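How a Town Library Works

Young Readers' Pages from the Ellesine Library Service
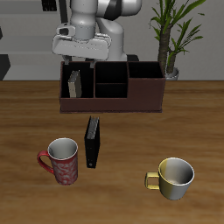
A library is a place where books and other things are kept so that many people can share them. Very few families could buy all the books they would like to read in a year. By sharing, everyone in a town can read far more than they could ever fit on their own shelves.

The Ellesine Library Service looks after libraries in the town of Ellesine and in two nearby villages, Dramness and Nindier. The smallest is at Nindier, where the children's shelves hold 538 books. The library at Dramness has 2,034 children's books, and the main library in Ellesine has 2,614. A card from any one of them may be used in all three.

Where do the books come from?

Most library books are bought new. Librarians read lists of books that are about to be published and choose the ones they think people will enjoy or need. They also listen to requests. If you would like the library to buy a certain book, you may fill in a request slip at the desk. The library cannot buy every book that is asked for, but every slip is read.

When a new book arrives, it has to be made ready. A clear cover is put over the jacket to protect it from sticky fingers and rain. A label with a pattern of black lines, called a barcode, is fixed inside. Each copy has its own barcode, so if the library owns four copies of the same story, the computer can tell them apart. Last of all, a small label is put on the spine, the narrow part that faces outwards when the book is on the shelf.

How do you find the book you want?

Story books are called fiction. They are kept in alphabetical order by the author's surname, and the spine label shows the first three letters of that name. A book by an author called Valdebenito would be marked VAL and would stand near the end of the shelves, after the authors whose names begin with T and U.

Books of facts are called non-fiction, and these are arranged by subject. Each subject has a number. Books about animals are found in the 590s, books about cookery are at 641, and books about space and the planets are in the 520s. This system was first used in America in the 1870s and is now found in libraries in many parts of the world. Some numbers have a decimal point and more figures after it, which allow a large subject to be divided into smaller ones. All the books about birds can then stand together, a little apart from the books about fish.

You can also look in the catalogue. The catalogue is a list of everything the library owns. Years ago it was written on cards and kept in long drawers. Today it is on a computer. Type in a title, an author or a subject, and the catalogue will tell you which library has the book and whether somebody has already borrowed it.

Borrowing and returning

To borrow a book you need a library card. A parent or carer must sign the form if you are under sixteen. Children may borrow up to 20 books at once and keep them for three weeks. If you have not finished a book by then, you may ask to renew it, unless another reader is waiting.

When a book comes back, its barcode is read again and the computer takes it off your card. The book is then checked for damage. A loose page can often be mended with special glue. Please do not mend a book at home with ordinary sticky tape, as the tape turns yellow and can harm the paper.

What is a reference book?

Some books stay in the library at all times. These are called reference books. They include large dictionaries, atlases and encyclopaedias, and you may read them at the tables for as long as the library is open. The Ellesine library also keeps old maps of the town. The oldest are very delicate, and you will need to ask a member of staff if you wish to see them.

Words to know

Author: the person who wrote the book.
Catalogue: the list of everything in the library.
Fiction: stories that have been made up.
Non-fiction: books about facts and real things.
Renew: to keep a book for longer.
Spine: the part of a book that faces outwards on a shelf.

Something to try

Choose ten books at home and put them in order by the author's surname. If two authors have the same surname, use their first names to decide which comes first. If you have two books by the same author, put those in order by title. Leave out the word "The" or "A" at the start of a title when you do this, as librarians do.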